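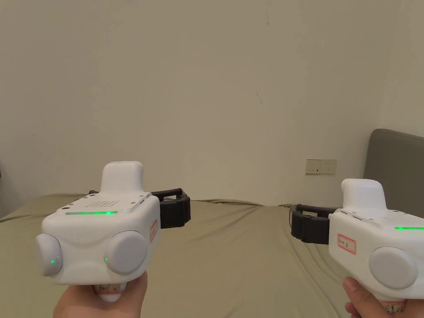
Changes to the Linen Service at Caseleck Residence

Tue 1 September

Print this item | E-mail this item

Residents of Caseleck are advised that the linen service will move to a new schedule this month. The change applies to all 143 furnished rooms in the main building and to the rooms in the Segura wing. Residents who supply their own bedding are not affected, although they may wish to read the notes on laundry access further on.

Under the present arrangement, sheets and pillowcases are exchanged every week on a day set by floor. The Residence Office reviewed this arrangement in August and found that many sets were being returned unused. From this month, each room will be entitled to one exchange every 2 weeks, with an additional set available on request at the front desk. No charge will be made for the additional set.

Residents are asked to strip the bed fully before an exchange and to place the used set in the bag provided. Mattress protectors should remain on the bed unless they are soiled. Blankets and duvets are exchanged once per term and should not be placed in the weekly bags.
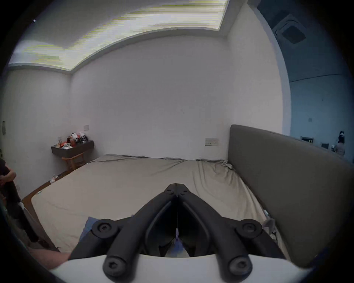

A bedroom with a beige fitted sheet on the mattress.

Fitted sheets are issued in two depths. A sheet that will not stay in place at the corners is most often of the wrong depth, and residents are encouraged to return it to the desk for a replacement. The depth is printed on the label - please quote it when making the request. Safety pins and adhesive strips must not be used on house linen.

Residents are further reminded that personal clothing left among the sheets cannot always be recovered. Bags are collected by Zolura, the residence's laundry contractor, and are sorted off the premises.

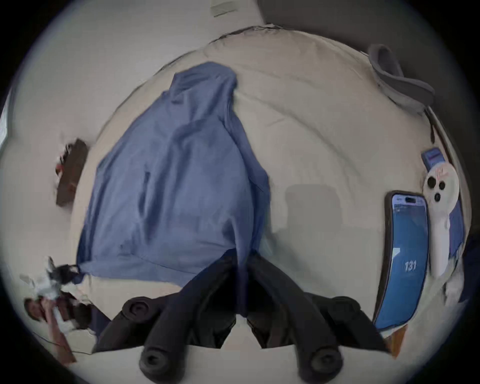

Any article found during sorting is sent back to the Residence Office with the next delivery and held there until the end of term. Claims should be made in person, with a short written account of the article and the room number from which it was sent. The Office regrets that it cannot accept claims by telephone.

The laundry room on the lower level of the Segura wing remains open to all residents every day. The large machines may be used for duvets, subject to the weight limit posted on the door. Payment cards may be topped up at the front desk during office hours.

Questions concerning the new schedule may be directed to extension 438. The dates for each floor are posted beside the elevators and will be repeated in the next issue of this newsletter.

Recent items
Elevator inspection in the main building
Brirkano Street entrance: revised evening hours
Bicycle storage permits for the new term
Quiet hours and guest registration
Renewing your parking pass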